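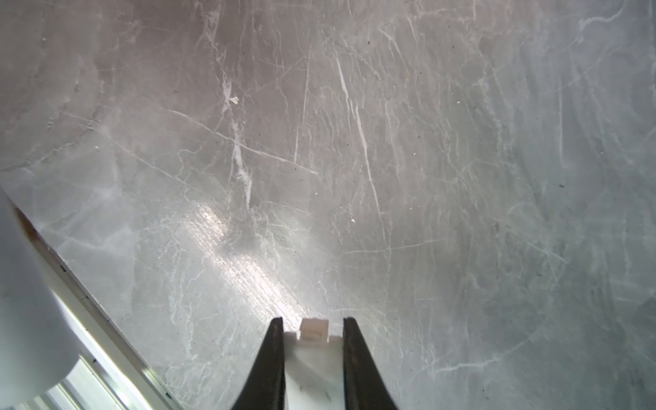

灰色の地に白い筋が枝分かれする大理石模様

共用部石材床の手入れについて
Trindport管理室だより 18/7/3

平素より当館の管理運営にご理解とご協力を賜り、厚く御礼申し上げます。本号では、共用部および各区画における石材床・石目調床の日常の手入れと、本年度の定期清掃の実施方法についてご案内いたします。入居各社におかれましては、清掃を担当される方にも本稿を回覧くださいますようお願い申し上げます。

1 当館の床材について

Trindportの共用部には、竣工時から使用している天然大理石のほか、その後の改修で採用した人造石、石目調タイルが混在しております。見た目がよく似ているため、足元の床がいずれの材料であるかを目視で判別することは容易ではありません。手入れの方法は材料によって異なりますので、各区画の床材については、入居時にお渡しした区画仕様書の「仕上表」をご確認ください。仕様書をお持ちでない場合は、管理室にて写しをお渡しいたします。

天然大理石は炭酸カルシウムを主成分とする石材で、酸に弱い性質があります。食酢、柑橘類の果汁、炭酸飲料、酸性のトイレ用洗剤などが付着いたしますと、短時間で表面の艶が失われることがあります。この変化は汚れが載ったものではなく、石の表面そのものが溶けたことによるものですので、拭き取りや洗剤では元に戻りません。補修には研磨が必要となります。

また、大理石に見られる白い筋は、石が形成される過程でできた割れ目に別の鉱物が入り込んだものが多く、模様として親しまれている一方、周囲と硬さが異なることがあります。筋に沿ってわずかな段差や細い溝が生じている場合でも、多くは石の性質によるもので、直ちに不具合を示すものではありません。ただし、指先で触れて明らかに引っかかる場合や、欠けた破片が見られる場合には、管理室までお知らせください。

2 日常の手入れ

床材の種類を問わず、日常の手入れは乾いたモップまたは柔らかい布による除塵を基本としてください。床の傷の多くは、靴底に付いた砂や細かな砂利が踏まれることによって生じます。出入口のマットは、砂を落とすうえで大きな役割を果たしておりますので、位置をずらしたり、荷物の搬入後に外したままにしたりなさらないようお願いいたします。

水拭きを行う場合は、固く絞った布を用い、その後に乾拭きをしてください。水が長く残りますと、輪状の跡が付くことがあります。特に観葉植物の鉢の下、傘立ての周囲、給水機の前は水が溜まりやすい箇所です。鉢や傘立ての下には受け皿を置き、受け皿の底も週に一度は持ち上げて拭いていただきますようお願いいたします。

洗剤が必要な場合は、中性のものに限り、表示に従って薄めてご使用ください。当館では石材用中性洗剤Balochを指定品としており、ご希望の区画には管理室の窓口で小分けしてお渡しいたします。容器は各自でご用意ください。飲料用の空き容器へのお渡しは、誤飲防止の観点からお断りしております。

次のものは、石材床および石目調床には使用なさらないでください。

酸性洗剤、塩素系漂白剤
研磨剤入りのクリーム、粉末洗剤
金属たわし、硬いナイロンたわし
市販の床用ワックス（管理室が指定するものを除く）
スチームモップ

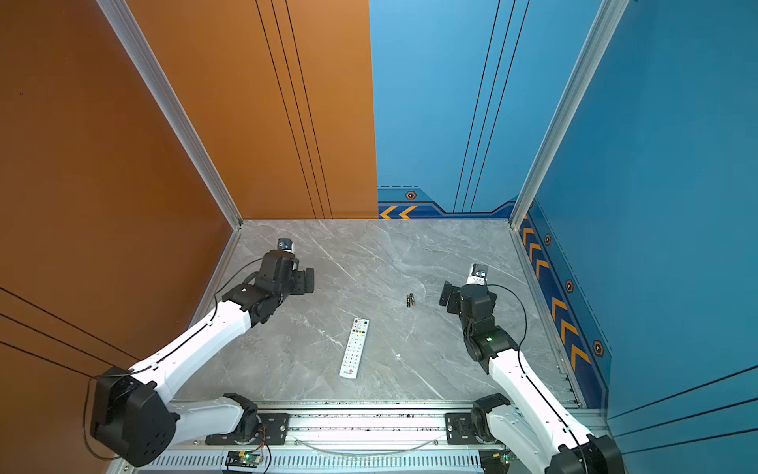

飲み物などをこぼされた場合は、広げないよう外側から内側へ向けて吸い取り、水を含ませた布で二、三度押さえたのち、乾いた布で仕上げてください。コーヒー、赤ワイン、印刷用インクなどの色の濃いものは、時間が経つと石の内部に浸透いたします。拭き取っても色が残るときは、別の洗剤を試されることなく、そのままの状態で管理室へご連絡ください。こぼされたものの名称が分かりますと、処置の方法を早く決めることができます。

3 家具・什器の設置

重量のある什器を石材床に直接置かれますと、脚の部分に荷重が集中し、割れや欠けの原因となります。脚には必ず保護材を取り付け、移動の際は引きずらずに持ち上げるか、ゴム車輪の台車を使用してください。フェルト製の保護材は、砂を噛んだまま使い続けるとかえって床を傷めますので、定期的な点検と交換をお願いいたします。

テープ類の貼付についても、あらためてご注意申し上げます。催事の際に床へ貼られた案内用のテープが、撤去後に糊の跡として残る事例が見受けられます。床への貼付が必要な場合は、事前に管理室へご相談のうえ、糊残りの少ない養生テープを用い、終了後は当日中に剥がしてください。

4 定期清掃の実施

本年度の共用部定期清掃は、例年どおり11月に実施いたします。作業は管理会社Hakentの監督のもと、石材専門のDralauが担当いたします。対象は各階のエレベーターホール、1階ロビーおよび北側通路の計9か所で、ロビーについては洗浄のほか、艶の落ちた箇所の研磨を併せて行います。

ロビーの大理石46枚につきましては、番手の粗い研磨材から順に進め、最終は2000番で仕上げる予定です。研磨は水を用いて行うため粉じんの飛散は少ないものの、作業中は機械音が発生いたします。ロビーに面した区画の皆様にはご迷惑をおかけいたしますが、何とぞご了承くださいますようお願い申し上げます。

作業は夜間に行い、終了後6時間は該当箇所への立ち入りを制限いたします。制限中は東側通用口をご利用ください。通用口の解錠時間を延長いたしますので、入館証は通常どおりお使いいただけます。夜間の搬入を予定されている場合は、作業区域との重なりを確認いたしますので、搬入届を早めにご提出ください。実施日の詳細は、決まり次第、各階の掲示板および本紙でお知らせいたします。

5 各区画内の清掃をご希望の場合

定期清掃に合わせて、専有区画内の石材床についても洗浄および研磨をお申し込みいただけます。費用は申込者のご負担となり、面積と床の状態を拝見したうえで個別にお見積りいたします。床材が石目調タイルの場合は研磨の対象とならず、洗浄のみの受付となります。お申し込みの際は、区画番号、ご担当部署、希望される作業の内容をご記入のうえ、管理室窓口の申込書にてご提出ください。

なお、各社で独自に清掃業者を手配される場合も、使用する洗剤と機械の一覧を事前に管理室へご提出いただく必要があります。共用部の給水・排水設備を使用される場合は、併せて設備使用届をお出しください。排水には研磨の汚泥が含まれることがあり、給湯室の流しへ流されますと配管の詰まりにつながりますので、必ず指定の排水口をご利用ください。

本件に関するお問い合わせは、1階管理室の窓口または内線にて承っております。

Trindport管理室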